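4.2 Round structure and learning in the clinch seminars

The weekend seminars at the Tredton gym gave us our richest material, and they are the part of the project we most enjoyed analyzing. Each seminar ran for two days and was built on the same simple plan: a coach showed one entry to the clinch, partners drilled it at low speed, and then everyone tried to use it in short live rounds. What differed was the length of those live rounds. At Tredton they lasted 6 minutes. At Cornside, where the head coach prefers brisk changes of partner, they were much shorter, and people moved on after every exchange.

We coded 552 exchanges from the two gyms. An exchange began when either partner got a hand behind the other's neck or inside the elbow, and it ended with a break, a throw or a call from the coach. The coding sheet (Gellow, version 8) was first written for wrestling classes, and we were delighted by how little we had to change. Knees and elbows needed their own column. So did the small resets of the feet that good clinch fighters make before they try anything at all!

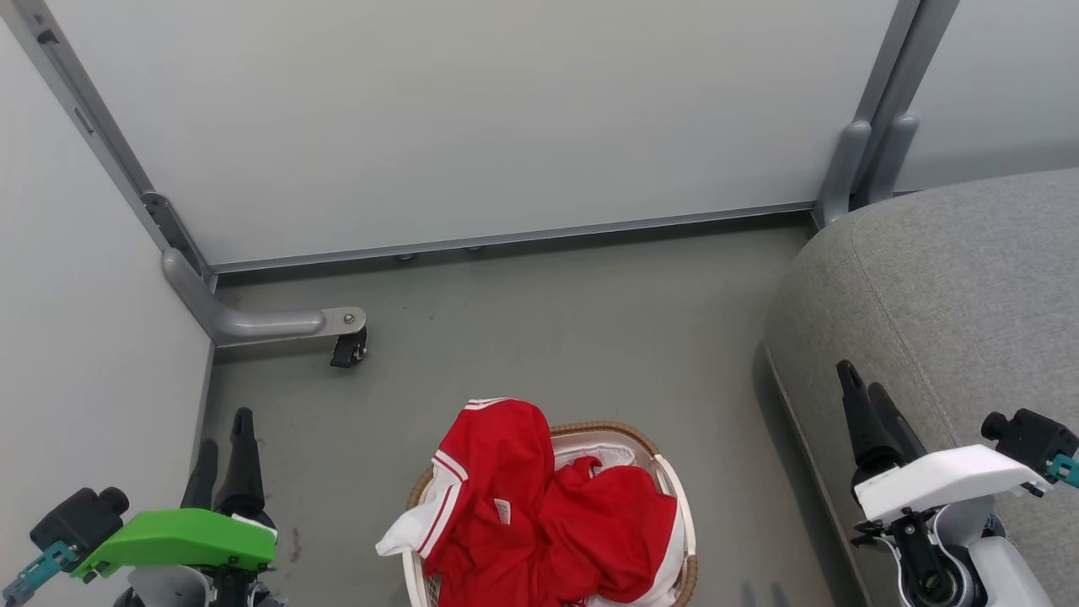 Vol. 17, No. 6

The clearest result concerns those resets. Beginners in the longer rounds started to copy them by the second morning, often without having been told to. One coach had not mentioned footwork once on the first day, yet his newest students were already squaring their hips and stepping back under their own weight after each failed pull. In the shorter rounds we saw far less of this. Partners there tried more attacks and tried them sooner (the notes are full of wild, cheerful knee strikes), but they rarely stayed tied up long enough to feel why balance mattered.

We do not read this as a case against short rounds. The Cornside students were quicker to try the new entry on a stranger, and several of them used it well on people a good deal heavier. For a visiting coach with a single weekend, that willingness is worth a lot. It may be that the best plan is a mix, with short rounds on the first day and long ones on the second, and we would love to see a gym try it.

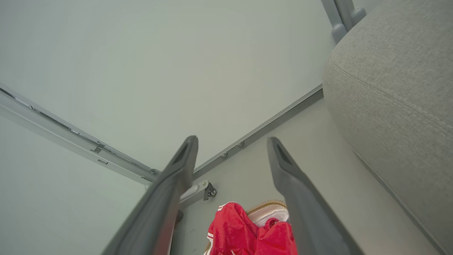
Figure 3. Two gripper fingers, with a metal rail to the left.

A second result surprised us. We had expected students with a boxing background to struggle most, given how early a referee separates them in their own sport. In the Rattanakul drill, where one partner may only frame and turn, they did better than any other group. Their habit of keeping the chin down and the forearms close seems to carry over beautifully. Former wrestlers had the stronger grips but gave up more knees, mainly when they dropped their heads to look for the legs.

Both findings rest on exchanges between willing training partners wearing shin guards, and a ring is a different place. Section 4.3 turns to the follow-up sessions held in May, when the same students came back to spar under full rules.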